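Workshop > Cells > Bin picking > Notebook

Print this page | E-mail this page

Notebook, April: equipment list for the second picking cell

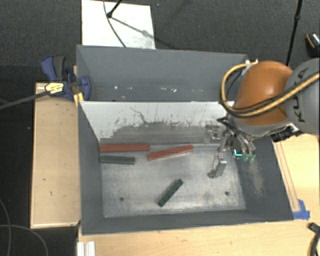

Author: handling cell technician, Stevham workshop

Filed under: Equipment planning, Robot cells

Started the list at 9.40 with the present cell as the baseline. Second cell is to take the Trimwood parts, so the bin contents stay the same type: red and green bars plus metal brackets. Same KUKA arm preferred. A different make means new mounting drawings and a second set of spares, and the budget has no line for either.

Bin. Two compartments, as now. The floor is scuffed and has cloudy patches, and the lower part of the divider has worn to grey over a wide area. I would budget bins as consumables this time. Put down 3 per cell. Avcombe to quote for the plain version and for one with a replaceable divider face. Ask for a matt floor finish on both.

Clamping. One blue clamp on the left side with a yellow piece under the jaw at the divider corner. Fine for a trial, no good for a cell that is meant to be left alone. Want a fixed base plate with locating pins. Lüthi list one at 108 each, delivery not stated. Need to check hole spacing against the wooden top before ordering, or price a metal top at the same time.

Gripper. Keep the fingered type. Green fingertips to be bought as spares, 3 sets, on the same order as the gripper. Bars against the left wall are the awkward case: two lie with an end at or near it, and one of those is also close to the foot of the divider. Bracket behind, next to the gripper, is up against the divider too. Finger length and clearance at the walls should go into the enquiry as a drawing, not a sentence.

Cable dressing. The yellow cable and the black lines run together in a wide loop by the orange joint. A proper dress pack is a separate line in the Lüthi price list and was left off the first draft. Added, 600.

Not yet priced:
- guarding
- lighting (brackets are shiny, suggest diffuse)
- floor cable covers
- installation days

Open point: whether Trimwood pay for the bins or we do. Affects which budget the 3 go on. Hold the order until that is settled; the arm enquiry can go out separately.

Next entry when Avcombe reply.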